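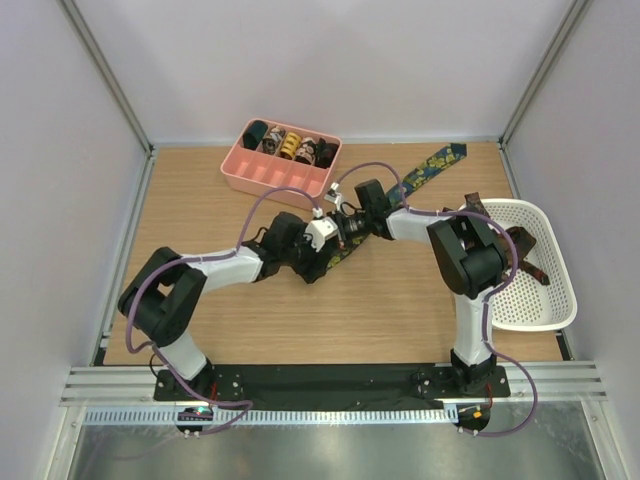

Dear all, I have been meaning to answer the question about north-facing rooms ever since it came through, and then the week got away from me, as weeks do. We went through the very same thing with our back room at Gillholm, and I must have lived with paint cards taped to the wall from December right up until the crocuses came out. What I wanted all along was a pale gray with a drop of lavender in it, like the side walls in the photo, next to a light wood grain like the tabletop, and I was so afraid it would feel chilly! It doesn't, or at least it doesn't to us. The wood does a lot of the warming up, and so do the lamps.

Print this message | E-mail this message

On 19 March 2019 a list member wrote:

> Hello everyone, new to the list and already grateful for it.
> We have a small room on the north side that gets no direct sun
> to speak of. The last owners painted it a yellow that looks
> green by lunchtime. I'd love a soft gray but my sister says gray
> in a north room is asking for trouble. Has anyone done it and
> been happy? Also, is it worth paying for a primer, or can I
> just put two coats over the yellow?

First, your sister isn't wrong to worry. Our first try was a plain gray with a good deal of blue in it, and by four in the afternoon it was like sitting inside a raincloud. The second try had that little bit of purple, and I can't explain it properly, but it stayed soft all day. Please do paint a big piece of poster board, bigger than you think you need, and carry it around the room for a few days. Mine spent a weekend behind the sofa and another one beside the window, and I liked it much better beside the window, so that was worth finding out.

On the primer, yes, do pay for it. I tried to skip it in the hallway (I was feeling thrifty) and the old yellow came grinning through two coats of gray and most of a third. I ended up spending 80 dollars on extra paint to save 30 on primer, and I still don't love that hallway.

Then there are the bulbs. Ours were the very white kind, and they made every sample look like a dentist's office. I changed them for warm ones before making up my mind about anything else, and two of the grays I had thrown out went right back on the maybe pile. If you have an overhead light you can't stand, try leaving it off and using a lamp in each corner instead.

For the trim we stayed with a creamy white. A bright white next to gray looked a bit stern to me, though I know there are people on this list who feel just the opposite, and I hope they'll write in too.

Do let us know which way you go, and tell your sister hello from the gray side.

Warmly,
from the back room at Gillholm

Print | E-mail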